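Plunirlow Discography Notes

Version 3, last changed 2025-02-02

This collection holds discography notes for small beat, folk and early psychedelic groups, mostly from the 1960s. It has entries for 781 singles, typed from record labels, sleeves and old price lists. I started it because my own lists were in many notebooks and I could not find anything in them.

What is in it

Each single has one line in the main table. The fields are group name, A side, B side, label, catalog number, country, year, writers, producer and a free note. When a field is empty, it means I do not know. It does not mean that there was no producer.

Groups that changed their name have one entry for each name, connected by the field "same_as". For example, Nandunow recorded two singles as Tundelstead before they signed to a bigger label, and the members are the same except for the drummer.
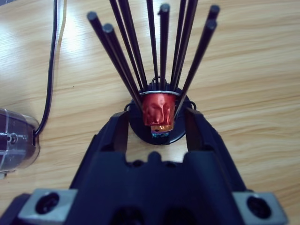 The year is the year of release, not of recording. For 23 singles I found two different years in my sources, and there I give the earlier one and write the other in the note. Please be careful if you sort by date, because the month is missing for most of the entries. Where I have it, it is written as a word, for example September.

Spelling

Titles are written as on the label, also when the label is wrong. The B side "Ilie" is printed as "Illie" on the second pressing, so you will find both. Writers' names are not corrected either. If only a last name is printed, I keep only the last name.

Known problems

Foreign pressings are weak. I have good notes for 11 labels, and the others depend on what I could see in shops and fairs. Reissues on CD are not included. The table has no sound files and no lyrics, and I will not add them.

Use

You can copy and change the table freely if you say where it comes from. Corrections are welcome, best with a scan of the label. I answer slowly, but I read everything. The next version should have a separate table for EPs.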